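Home | Cells | Grippers | Workshop notes | Glossary | Random page

Vidar cell

The Vidar cell is a tabletop robot workstation at the Cisby workshop, used for picking up small parts and for handling storage boxes with lids. It was set up by Gunhild Laxdal and Deok-su Jin, and it is much loved by the people who keep it running.

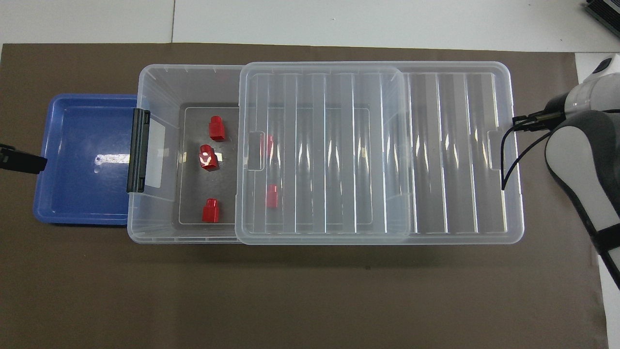

Layout

The work surface is a white tabletop with a brown mat over most of it. A shallow blue tray sits at the left, with a long clear bin right beside it, and the arm comes in from the right-hand side. The usual parts are small red blocks with a stud on top, a lovely shape for a gripper because there are two quite different places to take hold of it!

The bin's clear lid can be slid along to leave part of the box open, so one layout gives the arm both blocks in the open and blocks seen through plastic. Glare on the ribbed lid is strong under the overhead lights, and the cell is tuned with the glare left in.

Setting up

The mat goes down first and is smoothed from the middle outwards. Tray and bin are then placed so that their ends touch. The arm is sent to its rest position and the operator checks that the fingers clear the rim of the bin, first at slow speed and then at working speed. Song, the control program written by Joon-young Yang, runs a check of 6 points on the mat and will not start a job until all of them pass. A full set-up takes 59 minutes from a bare table, though Jin is well known for beating that.

Upkeep

Finger pads are wiped daily and changed after 1,000 picks. The 4 bolts at the base of the arm are checked every Saturday, and any cable near the gripper is followed along its length by hand, feeling for flat spots or nicks. The mat is turned when it starts to curl. Bins are washed in plain soapy water; a scouring pad scratches the plastic and makes the blocks harder for the vision software to find.

Repairs

The best-known fault is finger drift, in which one finger closes slightly ahead of the other and nudges the block over. Ga-eun Na traced it in May to a worn spacer supplied with the Revumik finger set. The cure is wonderfully simple: take off both fingers, fit new spacers as a pair, and run the Song check again before putting any blocks back.

See also: Finger drift; Song (control program); Cisby workshop

Categories: Tabletop cells | Robot upkeep | Cisby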